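4.2 Comparison of grippers

We compared three grippers on the same arm: the Gremico and Iklow two-finger models and the Garba suction cup. Each was given 80 attempts per object, with the Nuleo controller left at its default settings throughout. Objects were placed by hand in a cell of the taped grid – the cell was drawn at random before each attempt. A drop during the lift was counted as a failure.

The canister was the hardest object for the suction cup, as the raised logo on its lid broke the seal. Both two-finger models did better when they approached from the side.
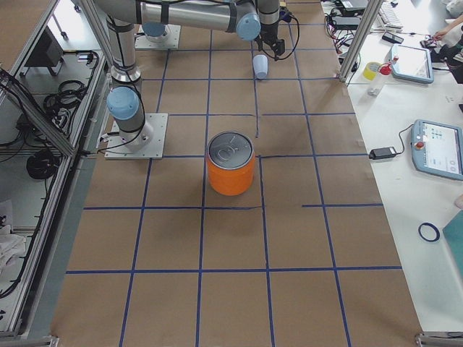 Figure 3. Gridded work surface with the orange canister, a white cup and the two arms.

On reading a draft, Ebere Dauda objected that default settings favour the stiffer fingers, and that grip force should have been tuned for each model. We accept this for the cup – the canister results would need a separate run.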